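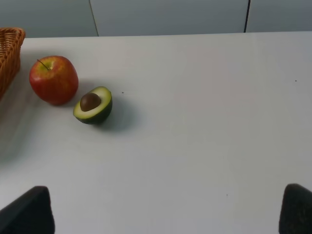 Minutes of the September meeting at Bastader, cane and rush seating and general chair repairs, taken by me again as I'm the one who can read my own writing. We started at twenty past five with the kettle on and the shutter half down, and most of what follows is about the Onuoha chairs and the price of cane. The wicker people keep asking us about came up first, so I'll put it first. We had two more phone calls about mending log baskets and linen baskets, and one very nice man who wanted his porch chair rewoven. I said I'd love us to do it. A rim that curls over at the top, like on the tan-brown basket by the red apple, with the weave good and tight all the way down, is lovely work and I'd happily spend my evenings on it, but I'd be learning as I went and you can't charge people for that. Agreed that we say no to wicker until the new year and then talk about it again. I'll put a line on the website so the phone calls stop, or at least slow down.

Present: Cremilda Figueiredo (in the good chair), J., R., T. from the finishing room, and me. Apologies from P., who was at the dentist and sent a text in the middle of item 2 with a lot of spelling mistakes in it.

Last meeting's minutes. Passed round. R. said he never agreed to sweep the yard, and I said it was there in black and white. He read it again and said all right. No other corrections.

1. The Onuoha chairs

This took up the best part of the meeting. Onuoha want 20 dining chairs re-seated for the restaurant, plus whatever loose joints we find once the old seats are off, and they'd like them back in batches so they're never short at the tables. Cremilda went over to look at them with J. and came back fairly cheerful. The frames are beech and mostly sound. The seats have been done before by somebody who used a staple gun with great enthusiasm, and getting all of that out without chewing up the groove is going to be the slow part. J. thinks we should quote for taking the staples out as a separate line. I think so too, as the last time we rolled it into the price we ended up working for next to nothing and I was cross about it for weeks.

We talked a good while about whether to use pressed cane, the sort that comes in a sheet and goes into a groove with a spline, or to hand cane through the holes. There are no holes! So that settled that, although T. did ask whether we could drill some, and Cremilda gave him a look. Sheet cane it is. She'd like us to soak it a bit longer than we did on the chapel chairs, where a couple of the seats dried with a ripple near the front rail. I remember those. They settled down in the end but I didn't enjoy delivering them.

Agreed: we'll take them six at a time, Cremilda to write the quote, staples as their own line, me to check the sums before it goes out. J. to make a knocking-in block that fits the curve at the back corners, as the one we've got is for a squarer seat and leaves a gap.

R. asked if we could have the first lot upstairs so the big bench stays free. I said yes provided he carries them up. He's thinking about it.

2. Cane from Kuvitz

Kuvitz have put their prices up again. I read the letter out and there was a bit of groaning. The close-woven sheet has gone up most and the spline hardly at all, so we're not hit as badly on small seats as on big ones. I rang them and had quite a good chat, and they'll hold the old price on one order if we spend £700 or more in one go. That's a lot of cane for us. On the other hand, the Onuoha job will eat a fair bit of it, and we always run out in spring when everybody brings in their conservatory chairs.

T. was worried about where we'd keep it. Fair point. Rolls of cane don't like being near the heater and they don't like the damp wall either, and once you take away those two places there isn't much shop left. J. suggested hanging the rolls from the rafters in old sheets. I've never tried this but I can't see why it wouldn't work, so we're having a go. I've got sheets.

P.'s text came in at this point and said (I've tidied it up) not to buy the whole lot from Kuvitz without asking for a sample, as the last roll was a funny greenish colour down one edge. We all agreed with P. I'll ask for a sample from the new stock before I order anything, and if it's greenish we'll think again.

Agreed: sample first, then one order at the old price if we like it. Me to ring.

3. Mokik wax

T. has been trying the Mokik wax on the offcuts and brought them in for us to feel. I liked it. Cremilda didn't like the smell, and she opened the door and left it open, so this item was quite brisk. T. says it goes on easily and buffs up without dragging, but that it takes longer to harden than the stuff we've been using, and he isn't sure he'd trust it on a chair arm where people's hands are all day. He'd be happy with it on legs and backs.

We don't want two tins open for one chair, or at least I don't. R. pointed out that we already have four tins open for one chair if you count the ones with no lids. He was asked to find the lids.

Agreed: T. to wax one of our own chairs with it, the kitchen one with the wobbly back, and we'll all sit in it and lean on it as usual until the next meeting. Nothing on customers' chairs for now.

4. Chairs that never get collected

My item, and I had a bit of a moan, so I'll keep it short here. There are chairs on the top shelf that have been ready since before Easter. The owners have had a phone call and a letter. One lady told me she'd forgotten she owned it. I do understand, people have busy lives, and a chair with a hole in the seat gets put out of mind once it's out of the house, but we can't turn round up there.

Cremilda would like us to take a deposit when a chair comes in. J. was against it to begin with, on the grounds that we've never done it and people will think we've gone grand. We went back and forth. What we came to in the end is a deposit for anything that needs new cane or rush, nothing for a quick glue and clamp, and a note on the ticket to say that we start charging for storage after 3 months. I'll need new tickets printed. I'd like them on thicker card this time so the string doesn't pull through.

I'm also to ring round everybody on the shelf one more time and be nice about it. I'm always nice about it.

5. Rush

Short one. The rush we cut for ourselves last year has been stored well and smells beautiful, but there's a lot of short stuff in it and J. says it's slow going on a wide seat with so many joins. We'll keep it for stools and children's chairs. Cremilda wants to be asked before anybody uses the long bolts at the back, which she's saving for the ladderback armchair. I've tied a red ribbon round them. Please respect the ribbon.

T. asked whether we could have an afternoon where Cremilda shows the rest of us how she gets her corners so square. She said it's just pulling and packing, and that we don't pack enough, and we all looked at the floor. She'll do it though. After the first Onuoha batch has gone back, and everybody brings an old frame to practise on.

6. Anything else

The clamp with the blue handle has gone missing. It's the only one that reaches across the carver chairs, so if it's in your van please go and look.

R. wants a better lamp over the small bench. So do I. He's going to find out what one costs.

The step by the back door still rocks. J. has wedged it with a piece of slate and says he'll do it properly when there's a dry spell.

There was some talk about whether to take on the piano stool with the split top. T. would like to, and it's mostly his sort of job, so it's his. He's to tell the owner that the split will still show a little under the polish.

Biscuits: we've run out, and it's P.'s turn, which P. doesn't know yet.

We finished at ten to seven. Next meeting is in October, same place, same time, and could somebody other than me please remember the milk.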